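Czerwiński
October

OK I have become a person with strong feelings about empties, and I'm going to put them all in one thread so my friends can stop getting them by text message.

Background: I live in Parkside, in a building with a decent recycling room and a terrible habit (mine) of letting bottles and cans pile up by the sink until I can't reach the faucet. Last October I cleared out 39 of them in one go. Two trips down the stairs, one split bag, sticky sock.

So this fall I finally made a system, and I love it so much! It's very small. Cans go in one place, bottles go in another, and the sorting happens on a bare table while I'm still standing there with the drink in my hand.

The whole thing started with color. I had tried labels before and I just don't read labels at the end of a long day. But gray for cans, bright yellow-green for bottles? My brain took that in right away. I even dreamed about the yellow-green once. 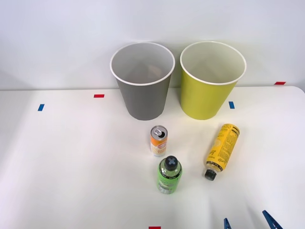
Gray one, yellow-green one, and the latest batch of drinks up front.

Same shape, same size, on purpose. I used to have one big bag and one little box, and everything drifted toward the big bag. With a matching pair there's no favorite, so things end up where they're supposed to.

Also wide open at the top. I cannot say this strongly enough – no lids! I had a swing lid for a whole summer and it turned a half-second job into a two-handed job, and then I'd set the can on top of the lid "for now" and there it would stay until the weekend.

Someone asked where I put them. Back of the table, up near the wall. When they were at the front I kept knocking them with my elbow. Now the front is where things land and the back is where things go. Land, then go. (I do say it out loud sometimes.)

Leave a gap between the two, by the way. A little one is plenty. I had mine jammed right up against each other at first and bottles would bounce off one rim and into the wrong side, which made me much angrier than it should have.

My rule is 3. Once three drinks are standing on the table, I sort them before I open another. Three takes no time at all. Thirty-nine takes an evening and a change of socks.

Things I got wrong for years: I used to stomp my cans flat. The deposit machine at Nirholm (the little grocery on the corner, lovely bakery shelf, grumpy machine) wants to read the side of the can, and it spits back anything I've flattened. So now mine stay round and tall. They take up more space and I've made my peace with it.

Second thing: I peeled labels off bottles. Why!! I would sit there picking at the glue with my thumbnail like it was a craft project. Nirholm's machine wants those too. I could have had all of those minutes back.

Third thing: rinsing. I was a super-rinser, hot water and everything. Now it's a quick splash of cold, a shake, upside down on the rack for a bit. Enough to keep the fruit flies from moving in. If you only take one tip from this thread make it that one, fruit flies are so hard to evict.
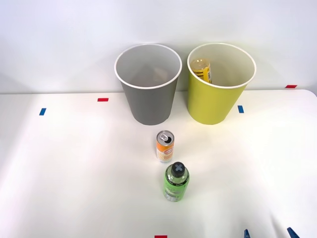 Tabs and caps are what people ask me about most, and I'm happy to go on about them as long as you like. I used to snap off every tab and save them in a jar, and I unscrewed every cap and lost half of them under the stove. These days everything stays attached. The orange and white can still has its ring-pull on, just lifted up, and that's how it's going in. Same for the green bottle with its dark gray cap. The cap rides along with the bottle and I have one less tiny thing rolling around my kitchen. Check what your own place wants, though, mine changed its mind once already.

I also stopped trying to make tall bottles stand up straight once they're in. Let them lean! I spent weeks arranging them like flowers. They lean, they hold each other up, the next one slides in alongside.

A reply asked what to do about glass. I keep glass out of it completely. It goes by the door and travels with me in a tote, and I walk slower on those days.

Another reply asked about juice cartons. Cartons go down to the recycling room the same night, flattened. They were the thing that smelled, every time. I blamed the cans for ages – sorry, cans.

I keep a running list of deposit trips in Lurkia, the notes app I already use for groceries. Just the trip and what I bought with the slip. So far it's mostly cinnamon buns. I'm fine with that.

What surprised me is how much nicer the table is. I wipe it down after each sort and now it's a spot I like to look at when I walk in. I had breakfast there yesterday! A whole plate and a cup of coffee and room for my arms.

Next thing I want to figure out is the batteries drawer. It's bad. It's batteries, rubber bands, one birthday candle and a key to I don't know what. If you have a good battery setup please show me, I will be so excited about it.

Going down to Nirholm now before the machine line gets long. Cinnamon bun report later.

Recent from Czerwiński
Cinnamon bun report
The shelf over my sink, before and after
Does anyone else iron dish towels
Parkside recycling room: a fan post
How I use Lurkia for groceries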